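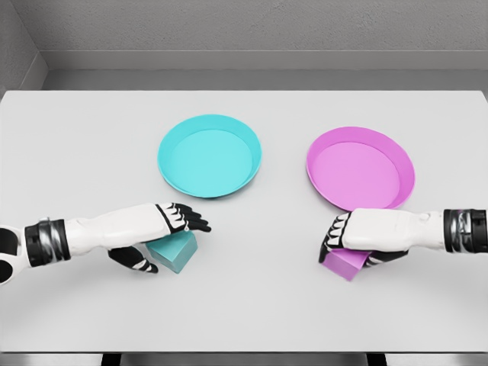

Drulberg Stoneware Dinner Plate, 27 cm

Home > Kitchen and Table > Plates and Bowls > Drulberg

£14.50 each
In stock. Usually sent within 5 working days.

It is a plate. You put food on it. We have sold 623 of them since the range came in and so far only one customer has rung up to ask what it was for, and he had been sent the butter dish by mistake.

The Drulberg was drawn by Ingegerd Sundqvist, who spent most of a winter on the rim and would like it known that the rim is the difficult bit. Too low and the gravy escapes. Too high and you are eating out of a dog bowl. Hers stands 18 mm, which holds a decent puddle of gravy and still lets you get a knife in flat without sawing at the edge like a lumberjack.

Colours

Chalk, Oatmeal, Slate, Moss and Plum. Plum was meant to be a limited run. We made too many, and it has been limited ever since.

The glaze is mixed in batches and the shade wanders a little between them. If you need all your plates to match exactly, order them together and tell us in the notes box. If you are adding to a set you bought two years ago, expect cousins and not twins.

Size and weight

Width: 27 cm
Height: 2.6 cm
Weight: 740 g
Stacks: yes, up to twelve, after which you should probably ask yourself who is coming

Please measure your cupboard first. Older wall units are often 28 cm deep on the inside and some are less. The same goes for slimline dishwashers, where the plate fits the bottom rack but may argue with the spray arm. Our returns shelf is mostly people who were sure it would be fine.

Care

Dishwasher safe. Microwave safe, though the plate gets hotter than the food, as plates do. Fine in the oven up to 180°C if you put it in cold and let it warm up with everything else. Don't take it from the fridge to a hot oven, and don't stand it on a hob.

Grey marks on the pale colours are metal from your cutlery, left on top of the glaze. A dab of cream cleaner and a soft cloth will shift them. Wire wool will shift them too, along with the glaze.

The unglazed ring underneath is sanded before it leaves us. If yours feels rough, rub it on the ring of another plate for a minute. It makes a dreadful noise.

Goes with

Prekis pasta bowl, 22 cm, £13.00
Ultlow side plate, 19 cm, £9.50
Sjögren serving dish, oval, £32.00 (back in February)

Buying more than a few

Cafés and village halls can have the trade price from 24 plates upwards. Our largest order to date was 157, for a wedding, and four of those came back with a very nice letter. The kiln does 3000 pieces in a good month, so big orders are welcome but not by Thursday.

Delivery and returns

£4.95 for any number of plates, free over £75. Packed in shredded card, which you will be finding behind the sofa until spring. Last orders for Christmas delivery: December 12, 2025.

Unused plates can come back within 30 days. If one arrives broken, send us a photo of the pieces and we'll post another. Keep the pieces, they're good in the bottom of a flowerpot.

Quantity: 1
Add to basket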